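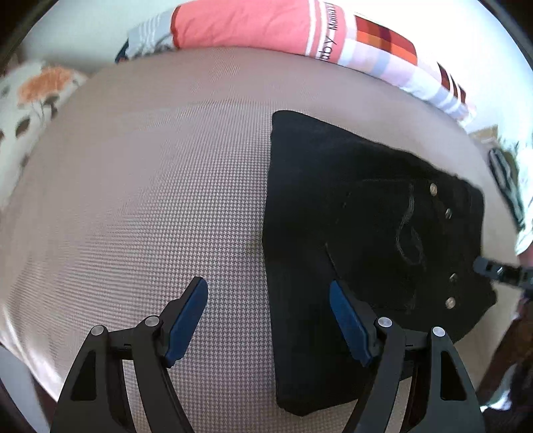
Soledad Cabello wants me to understand that she is not against owning clothes. "People hear 'wardrobe consultant' and think I'm going to show up with trash bags," she says. She has done this work in Windthorpe for long enough to have a waiting list, and she charges enough that I came to our talk with my arms folded.

I have never been sure what a person like her is for. Getting rid of a sweater doesn't seem like a job for a professional. I told her so in the first five minutes, and she laughed and said most of her clients' husbands say the same thing.

Her pitch is simple. You keep too much, you wear very little of it, and you feel bad every morning. She asks new clients to write down what they put on for a whole month before she touches a hanger. The one she remembers best was a lawyer who owned 200 tops and wore 6 of them.

"She wasn't a hoarder. She was tired," Cabello says. "At the end of a long day she'd buy something, and in the morning she'd put on the same gray one."

I asked what happened to the other tops. She said the lawyer kept a lot more of them than you would think. I asked how many. She didn't know. This came up more than once while we talked: the "before" number is always sharp, and the "after" gets blurry.

To be fair to her, she doesn't hide it. When I asked if her clients stay tidy, she looked at her coffee for a while. "Some call me back in two years. Some call me back in October, every October. I don't love what that says about me."

It might say the problem isn't in the closet. Lionel Hoarau thinks so. He runs a repair and alterations shop on the other side of town, and he has no patience for the whole business of clearing out. I went to see him because Cabello sends him work and told me, cheerfully, that he would be rude about her.

He was, a little. "She is a nice woman and she pays on time," he said. "But a person who throws out twelve pairs of pants has room for twelve pairs of pants. You see?"

Hoarau's own answer is to make people fix things. He'll take in a waist, turn a collar, or patch the inside of a thigh where denim always goes first. He told me most jeans that come to him have years left in them. I pointed out that a man who fixes jeans for money would say that, and he shrugged and went on pinning a hem.

When I put his line about the pants to Cabello, she agreed with him, which annoyed me. She said the clearing out is the part people pay for and the least useful part of what she does. The useful part is dull. She makes clients wait before buying. She makes them say out loud what the new thing will be worn with. She won't let them buy storage boxes, ever, until the work is over.

"Boxes are where clothes go so you don't have to decide," she said.

Then why does her website sell boxes? She does, under the name Pimier, in three sizes. She turned a bit pink. The boxes were a former partner's idea, she said, and they bring in money in the slow months. "You can write that down. I would buy fewer boxes than I sell."

We got on to folding, which I had hoped to avoid. There are now people who fold for a living, on video, for very large crowds. Cabello has watched plenty of it and thinks it does no harm and not much good. She files her own T-shirts upright in a drawer because she likes seeing them. Jeans she folds in half, then in thirds, and stacks. "If your way works, it works. I had a client in tears because her towels wouldn't stand up. Towels don't need to stand up."

I asked about the price again before I left. A full closet costs 800 dollars. A single visit, where she mostly sits on the edge of the bed and asks questions, is 100. She said the single visit does most of the good, and that she tells people this on the phone, and that nearly all of them book the full closet anyway.

"They want it done to them," she said. "I understand it. I pay a man to do my taxes."

I told her I still wouldn't hire her. She asked me how many black pants I own. I said I didn't know, and she nodded and picked up the check.

At home I looked. I'm keeping all of them. One pair has a split in the seam, though, and it went to Hoarau the next morning. He wants 15 dollars for it and says it won't be ready until the end of the month.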